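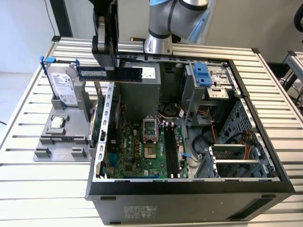 Pulance_Secretary replied:
The association does not accept that the second goal should have stood. Our position was set out at the ground and is repeated in this thread so that supporters of both clubs may read it in full. The Grumen winger was beyond the last defender when the ball was played, and the assistant referee was level with play and had a clear view. A protest has been lodged with the league office under the ordinary procedure. Until a ruling is given, the result remains Grumen 2, Pulance 1.

northterrace46 replied:
With respect to the Secretary, the winger started his run from inside his own half. A player in his own half cannot be offside. I was seated in line with the center circle and had no doubt of it. The Pulance back line had pushed up to the halfway line for the free kick and was slow to turn.

Pulance_Secretary replied:
The poster's seat is not in dispute. The center circle at Akolgo Park is, however, a poor reference point for the touchline on the east side, where the run was made. Our own bench was nearer, and two members of staff recorded the position in their match notes within the minute.

Akolgo_Groundsman replied:
A correction on one matter only. The halfway flag on the east side was moved back one yard before the match at the referee's request, to clear the new drain cover. The line itself was not moved. Anyone who judged the run by the flag would still have been looking along the right line.

lowerstand replied:
I wish to raise a separate point. Much of the discussion treats the second goal as if it decided the match. Pulance had 74 minutes in which to score a second of their own and created one chance worth the name, the header that went over from the corner. The Grumen keeper made his two saves in the first quarter of an hour and was then little troubled.

quietcorner replied:
I do not agree with lowerstand. Pulance played the better football after the break and were denied a penalty when the substitute was pulled down by the shirt. The referee was ten yards away and waved play on. The shirt was torn at the collar and had to be changed, a matter the fourth official must have noted.

lowerstand replied:
The substitute had hold of the defender's arm first. Both players were at fault, and play on was a fair decision. I accept that others will see it differently.

Moderator_Seken replied:
Members are reminded that comments on match officials must be confined to decisions made on the field. Two posts have been removed from this page under rule 4. The thread remains open. For ease of reading, matters concerning the replay of the Seken Cup tie have been placed under their own heading, and further posts on that subject should be made there. 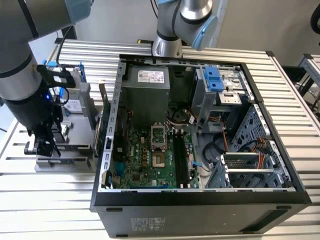
Seken Cup tie: venue and ticket arrangements

Moderator_Seken replied:
The following notice has been received from the league office and is posted as supplied. "The tie between Grumen and Pulance, drawn after extra time, will be replayed at Akolgo Park on Oct 17, 2026. Visiting supporters will be allotted 1000 places in the west stand. Tickets bought for the first match are not valid for the replay."

northterrace46 replied:
The allotment is too small. The attendance at the first match was 1576, and well over half of those present had traveled from Pulance. I say this as a Grumen supporter. A cup replay should be open to as many as the ground can safely hold.

Akolgo_Groundsman replied:
The lower rows of the west stand are closed while the rail is repaired. The work was due to be finished in January and has been delayed -- the contractor has given no new date. The number cannot be raised until the rail is passed.

quietcorner replied:
Then the tie should be moved to a neutral ground. The rules of the Seken Cup allow for it where a venue cannot offer its usual capacity.

Pulance_Secretary replied:
The association has considered that course and will not request it. Supporters who hold season tickets will be given first call on the west stand places, and applications should be made at the club office in the usual manner. Questions on the league protest should be kept to the section above.

lowerstand replied:
May I ask whether the supporters' coach will run for the replay, and whether it will leave from the station or from the ground?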